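Office layout help: chairs, desks, water corner
Board: Small Offices > Furniture and Moving

azra_d
Need opinions fast, movers quote expires Saturday, June 11, 2022. One room, wooden floor, frosted glass wall at the back. White desks, one small one with a yellow top, and black office chairs all over the place. I want the desks along the edges and the middle left open. 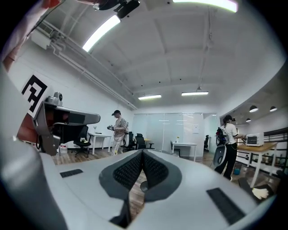

Boss wants the two chairs by the yellow desk gone, I say keep them for visitors. Also teh paper taped up on the glass, does tape leave marks on frosted??

Re: tape
panagiotis_k
On the glass itself, no. On frosted film, yes, sometimes. Test a corner. Warm soapy water, plastic scraper, go slow.
Chairs: dump them. Visitors can borrow one.

Re: Re: tape
rdelic
Disagree. Two spare chairs cost you nothing. Buying them back later was 200 for us, and those were worse. Chair mats though — get them now, casters will chew up a wood floor.

azra_d
ok mats, noted. Bigger fight is the water. Dispenser's on the left wall, big bottles with red labels on the floor next to it, one more on the other side, then a mesh back chair right up against all that. I'd move the chair and leave the water. Biljana wants the whole lot in the hallway.
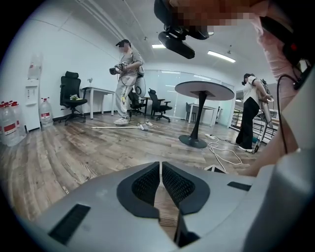
Re: water corner
biljana_k
I'm Biljana lol. Yes, hallway. Anyone who drips on that floor is going to hear from me.

Re: water corner
rdelic
Hallway is worse, you'll be lugging full bottles past the door all summer. Put a tray under the dispenser and get a rack for the full ones. Gokis has a steel one for 30, holds fine.

Re: water corner
panagiotis_k
+1 rack. Measure first, ours was 16 inches deep and stuck out past the dispencer.

azra_d
Going with rack and tray. Chairs stay til the boss notices. Will measure tmrw.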